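Small Tools, Small Hands

With the seed beds nearly ready, Afroza Gunawardena has been going through the children's garden tools so that every family coming to the August planting morning has something to dig with, and we do love seeing the bright colors come out again!
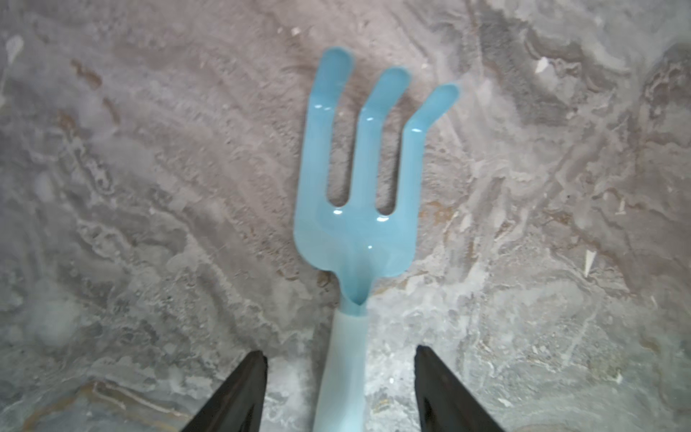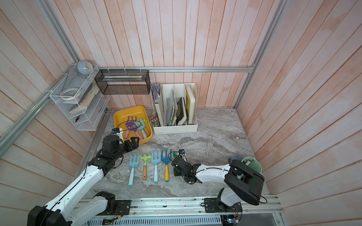 The children's tools: a light blue fork up close, and forks and rakes with the yellow tray.

If you have any little forks or rakes your own kids have outgrown, we would be so glad to have them (faded is fine, cracked please no). Leave them with Dean Nuttall at the Majumder greenhouse any time before noon.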